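Print this article | E-mail this article

Fold It on the Bed

I have folded laundry on a kitchen table, on a dryer lid and on the arm of a couch. The bed is better, and I think most people who hate folding are doing it in the wrong place.

A table is too hard and too slick. Anything dark and smooth slides off the side while you reach for the next piece. A throw or a plush blanket holds the cloth where you put it, and you can square up the corners with both hands.

My neighbor Līga Kütt disagrees. She says a soft surface leaves soft folds, and that a black shirt picks up lint from a blanket. She has a point about the lint. I shake mine out once and put it away. 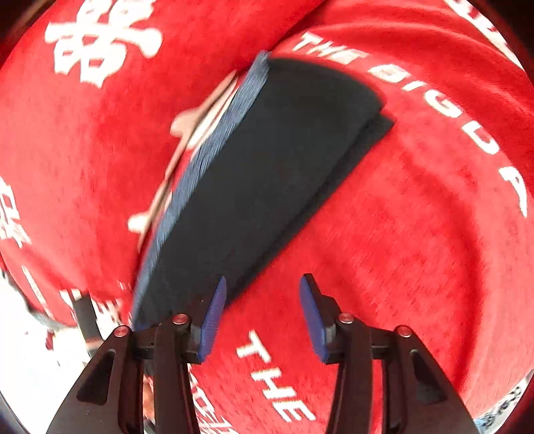 Black things are the hardest to fold anyway – you can't see the seams, and the layer underneath always creeps out at one side. Against a bright color you can at least see where the edge is and tuck it back in. On our old dark bedspread I used to guess.

I also don't believe in folding boards. Three folds will do for nearly anything in a drawer. If a corner sticks out, the drawer still closes. I do mine on Thursday after supper, and the bed has to be cleared before anyone can sleep in it, so the job gets finished.

Helju Lūse writes from Arkville.

Contact us | Copyright Plirnley | Back to top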